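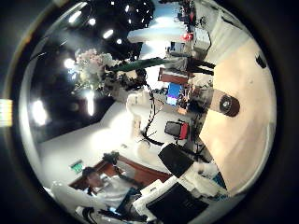 Wednesday, and most of it spent on the wrist camera again.

Got in a bit before Ishbel and left the arm powered down while I went over the cable run. Since we moved the arm the camera lead has been dropping out when the wrist turns past a certain point. Kenna thought it was the connector. I thought it was the lead itself, pinched at the second clip. We were both partly right. The clip had been done up too tight and had put a flat spot in the sleeve, and the connector had one latch that didn't click. Changed the lead for the spare, left the second clip a finger loose, and put a new clip higher up so the weight doesn't pull on the plug.

Then the wrist itself. Took the four screws out of the camera bracket, wiped the old thread lock off, put fresh on and did them up in a cross pattern, a bit at a time. The Brisent sheet gives a torque for them but our small driver has been at Derkthorpe since December, so I did them by feel and put a paint mark across each head. If a mark moves I'll know. Must ask for the driver back. I have written that in this book before.

Cleaned the lens with the blower and one dry cloth. No fluid this time. Last time it crept round the edge of the seal and left a ring, and Senga had to redo a whole morning of calibration.

Calibration after tea. The view is so wide that it takes in the ceiling lights and a good deal of the floor as well as the bench, and the exposure hunts every time the wrist comes up. Birutė's fix at Cletelley was to lock the exposure with the hand pointing down at the work and leave it there. Tried it. The lights still burn out white but the work area stays steady, and that's the part we need. Saved it as the default so it comes back after a restart. Restarted it to check, and it did.

First calibration pass failed, error of 8 pixels. I had the board too near the middle every time, so it had nothing to go on at the rim. Second go I took it right out to the edges and tipped it more. 274 frames, and the software threw out 110 of them for blur, which seemed a lot. Slowed the arm down and did it a third time. Far fewer thrown out and the error came in under one. Kept that one, deleted the other two so that no one loads them by mistake.

Ran the wrist through its full turn both ways, slowly, then at working speed, for the whole of the lunch break. No dropouts. I stood with my hand near the stop button and ate a roll with the other one. Ishbel came back and said it sounded rougher on the way round than it used to. I couldn't hear it. She has been right about that sort of thing before, so I've put it down to listen to again on Friday with the gripper off.

Still to do:

Hand cover. One of the tabs is cracked and it rattles. Tape for now, new one on order from Assunção, 7 working days.

Label both ends of the new lead. Did one end, ran out of tape.

Copy the calibration file to the shared drive. Skye asked twice.

Spare lead is now the one in use, so we have no spare. Order two.

Left at half five. Arm parked, brakes on, power off at the wall. Rain all the way home and the bus was full, so I stood as far as the bridge. Soup, then an hour on the tax form, which I haven't finished either.

Filed under: Workshop diary, Arm, Maintenance
Last updated: 22 April 2026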